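FOR IMMEDIATE RELEASE

Trumen Declares a Truce With the Tabletop

STOSAMDEN, 2023-12-10 - Trumen, the home-tidying firm that has spent years telling people to buy more shelves, today announced a service that asks them to buy nothing at all. It is called Flukcombe, and it involves a basket.

The idea is simple enough to be embarrassing. Every table in every home collects small things: jars with lids, plastic gadgets that once plugged into something, odds and ends. Flukcombe customers put one basket at the end of the table and clear everything into it, one item at a time. What they still want after 2 weeks may come back out. The rest goes to the Hollis sorting room, where it is passed on or recycled.
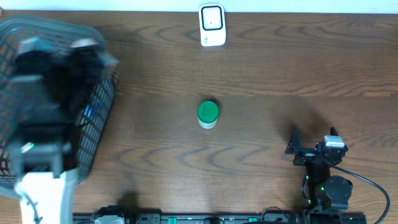 Hollis, which tried the service early, reports that the jars are always the last to go in, and that people will defend a jar with a good lid long after they have forgotten what it was for. Hollis also asks that customers please look inside before sending one over.

Trumen tested the plan in 200 homes in and near Stosamden. Between them they handed over 4000 items, a large share of them chargers for phones no longer living. Only 3 homes asked for their baskets to be taken away, and one of those wanted a bigger one.

Flukcombe opens to new customers in January, when tables are traditionally at their worst. The basket is on loan - Trumen would like it back, preferably empty. Sign-up forms are at the Trumen front desk in Stosamden, under some other papers.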